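Potden Wall Planter, tall version

Growing things up a wall is a joy, and once you've picked salad at eye level it's hard to go back to kneeling. The Potden is our favourite way of doing it. It's a steel rail that fixes to any sound wall, with deep pots that hook on and lift off again when you want to move them into the sun, or swap the tired pansies for something better.

The tall version gives you 188 cm of growing height and takes up very little of your patio — a real help if you've only got a side passage or a balcony. Each pot holds enough compost for strawberries, chard, parsley, trailing tomatoes or a small lavender. Mint does brilliantly too, and for once it can't wander off into everything else!

Watering is simple. Fill the top pot slowly and the extra drains down through the ones below, so put your thirstiest plants near the bottom. In a hot spell you may need to do this morning and evening. The clip-on Bollari drip line fits straight to the rail if you'd like it done for you while you're away.
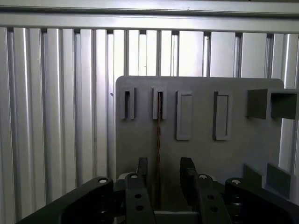 Cosmin Anghel wrote in to tell us that his had been up since October on a north-facing wall, and that the lamb's lettuce and winter parsley had hardly stopped. He did wish he'd bought the longer hooks from the start, as his wall has a thick render and the pots sat a bit close to it. We now pack both lengths in the box, so thank you, Cosmin.

Fixing it up takes an afternoon at most. You'll need a drill, a level and a second pair of hands for the rail. Use the plugs supplied for brick or block, and ask us about timber fences before you order — some are fine and some really aren't strong enough once the compost is wet.

Height: 188 cm
Width: 26 cm
Finish: Jitaru green or plain zinc
Safe load, evenly spread: 106 kg
Spare pots and hooks: sold singly
Order code: 1191

Matching Manditz saucers for the lowest pot are back in stock from January 2025, in green only for now. The zinc ones will follow.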